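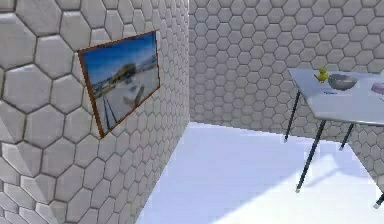 Tirdale Tile Room – scene pack for tabletop arms

Status: on sale again, version 3 only
Safety notice added Jan 23, 2022

READ FIRST if you own version 2

Stop running paths from it on a real arm. The collision shape on the table was wrong. The table you see and the table the planner sees were not the same height – planner's one sat 217 mm too low after a scene reset. First load fine, every reset after that bad. In sim the arm goes straight through the tabletop and no contact gets logged. On a real bench it hits the bench.

Simulation only? Nothing got hurt but your contact data is bad. See "What to throw out" further down.

What's in the pack

Room with white hexagon tile walls, white floor, framed picture on the wall. Table with white top and thin dark legs. Small props for the tabletop, yellow rubber duck and gray bowl included. Lights set bright and even. All props can be moved, scaled or deleted. Walls too if you don't want them, but the tiles are kind of the point – lots of repeated edges, good for finding out if your vision code gets lost on a pattern.

No arm model included. Bring your own. Base mount point is a separate object in the scene tree, turn it on under Mounts.

What went wrong

Wenunum had a Hayashi arm doing pick and place from paths made in our version 2 room. Joyce Ogola was at the bench. Arm came down for a low pick, kept going, pushed the gripper into the tabletop until the drive tripped. Bent finger, cracked mount plate. Joyce was outside the guard and was not hurt.

Their log showed a clean path with no contact warnings, so the first guess was a bad tool offset. Tariq Kakakhel spent a morning on that and the offset was fine. He then replayed the same path in the room, once on a fresh load and once after a reset. Fresh load – warning. After reset – nothing, gripper went clear through the top.

Cause is on our side. The reset script put the visible table back in place but set the collision box from an old default we never cleaned out. Our release check only ever ran on a fresh load. Should have been caught and wasnt.

What changed in version 3

– Collision box now tied to the visible tabletop. Move one, the other moves.
– Reset compares both heights and stops the run if they don't match. Error 1375. Do not mute it.
– Collision overlay on by default, turn it off under View.
– Release check now does 515 resets before anything ships. Emmanuel Rugemalira owns that and signs each one.

Tile walls, floor and lighting are the same as before. Camera presets same. Trained networks don't need new images for the room itself.

How to update

1. Close any running scene.
2. Delete the whole version 2 folder. Don't copy over it, the old reset script stays behind if you do.
3. Install version 3 from your account page.
4. Load the room, turn on the overlay, reset, and look at the table from the side. Overlay should sit flush with the top.
5. Drive your arm slowly into the table in sim. You want a contact warning. If you don't get one stop and write to us.

Custom tables: check the height field by hand. The updater can't read a table you built yourself.

What to throw out

Any path planned after a reset in version 2. Any contact or force log from the same runs. Camera images are OK to keep, the rendering was never affected. Can't tell which runs came after a reset? Look for "scene_reset" in the run log. No log, throw it out.

Before you go to a real bench

A clean sim run is not a safety check, ours or anyone elses. Measure the real table. Set a floor limit in the arm controller, not just in the planner. First run at low speed, guard closed, hand on the stop button.

Works with

Indora planner, current and previous release. Older Indora builds load the room but ignore error 1375 and keep running, so we block the install on those. Hayashi arms through the Indora bridge.

Price and refunds

Version 3 is free for anyone who bought version 1 or 2. Refund if you'd rather have that, no form, just send the order number. Hardware damage you think came from this – write to Nyokabi Kioko, include the run log and photos of the damage. Please don't reset the scene before you save the log, it gets overwriten.

Version 1 is not affected. It had no reset script.

Questions on the update: Mwanaisha Nzioka, support desk. Put "Tile Room" in the subject line.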